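Workshop Help Corner - Small Electronics and Repair Benches

Sorting bins for a small parts bench - how do you keep boards and tiny parts from getting mixed up?

Posted by Palby_Bench

Hi all! I finally have a proper bench and I am so happy with it that I keep going out to the garage just to look at it. I take things apart for a hobby (printers, old toys, power tools, the odd robot vacuum) and save whatever can be used again. Until September everything went into coffee cans. Now I have yellow plastic bins, a white table and a steel tray, and I want to set up a real sorting system before the mess comes back.

My plan so far is two bins on the left, two on the right, and the tray in the middle with a sheet of plain white paper in it. The paper is great, by the way. A screw that would vanish on bare steel shows up right away.

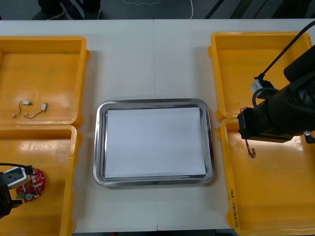 What I can't settle is who goes where. I have one box of 163 mixed bits left over from the cans, from circuit boards as big as my palm down to vibration motors with wires so thin I'm scared to breathe on them. Do you sort by size, by type, or by "works / doesn't work / no idea"? And is it OK to put bare boards straight into a plastic bin, or am I asking for trouble?

Also, do you label the bins or the parts? I bought a roll of 700 round stickers on sale and would love an excuse to use them.

Thanks! I read everything, even the long replies. Especially the long replies.

3 replies

Ruturen
Member, Bench Setup section

What a fun stage to be at! I redid mine last winter and I still enjoy it every single time I sit down, so here comes one of those long replies.

Sort by what you do next with the part. I tried sorting by type for a year and ended up with a "motors" bin where good ones, dead ones and mystery ones all lay together, and I tested the same dead motor three times. With four bins you have just enough for this:

Upper left: came out today, not looked at yet
Lower left: boards waiting for a check
Upper right: tested and good
Lower right: scrap and recycling

The tray stays in the middle as the place where you work on one thing. One thing! When you get up for lunch, whatever is in the tray goes back to a bin. I swap the paper at the end of a session, and if I've been writing on it (voltages, wire colors, which screw came from where) I fold it up and put it in the bag with the part. Cheapest notebook in the world.

For boards, I write down three things before one goes anywhere: the voltage printed by the power terminals, the connector numbers, and anything odd about the shape. Almost all of it is printed on the board for you if you turn it toward the light, and once you get used to reading that tiny white lettering it's like getting a map for free. Look for the + and GND marks first. A board marked for a high supply voltage should never share a label with your 5 volt stuff.

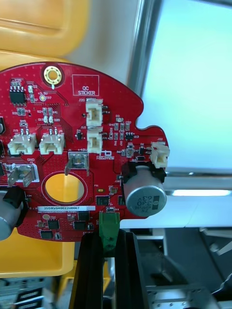 Red board with the power terminals marked +48V and GND, and a blank QC STICKER box near the mounting hole.

Some boards have a blank box like that for a sticker, so there's a home for a few of your 700! Put a small one there with a number on it and keep the matching number in a notebook. Don't cover test points or chip markings, you will want those later.

If there's a big can-shaped capacitor, treat the board as charged until you've put a meter across it. Check it before it goes in any bin. And don't pick a board up by the capacitor, however handy it looks. Hold the edges.

As for static: plain plastic bins can build up a charge, and dry winter air makes it worse. For scrap I don't care at all. For anything I hope to use again I put the board in an antistatic bag first and then in the bin. I bought a pack of 120 bags two years ago and still have plenty, they last and last.

Vibration motors: coil the wires loosely, one little bag each. The spot where the wire meets the can is what breaks, and it breaks when you pull one motor out of a pile and four others come along for the ride.

Brunner
New member

just use egg cartons. 12 holes, free, done. works for me

(not for the big boards obviously)

Wisier
Member

Seconding nearly everything Ruturen wrote, and I love the folded paper idea, I'm stealing that on Saturday.

I'd add one thing, and it's the least exciting one: clean the bins before you fill them. I know, I know. But I bought my yellow ones used and the dirt sits in the corners, right where the floor meets the wall, and that is exactly where little parts roll to. A soft old toothbrush, warm water and a drop of dish soap gets most of it. Rinse, dry with a cloth that doesn't shed, then leave them upside down overnight so no water stays under the rim.
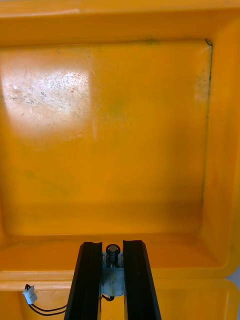 Skip the scouring pad. It dulls the plastic and every scratch you add is a new place for grime to settle. Old scuffs are fine, leave them alone. If a stain won't budge, try a paste of baking soda and a fingertip, then stop. It's a parts bin, it doesn't have to shine!

A lamp set off to the side helps a lot too. Straight overhead light bounces off glossy plastic and you get a bright spot just where you're hunting for a screw. Mine clamps to the shelf on the left and I can tip it so the glare moves off. If you can't move your light, a square of white paper in the bottom of the bin does the same job there as it does in your tray.

On labels, I'd say both. Stickers on the parts, and tape on the outside of the bins, low enough that you can still read it when they're pushed up against each other. I change what my bins are for every few months, so I use masking tape and a marker.

Egg cartons are good for screws, I'll give Brunner that. I'd keep motors out of them, the wires hang over into the next hole and you're back to untangling.

Palby_Bench

Oh, this is so good, thank you all! I'm going with the "what happens next" bins and I've already got a toothbrush soaking. The box of leftovers gets sorted this weekend, with a meter next to me. I'll come back and tell you how many of the motors still buzz.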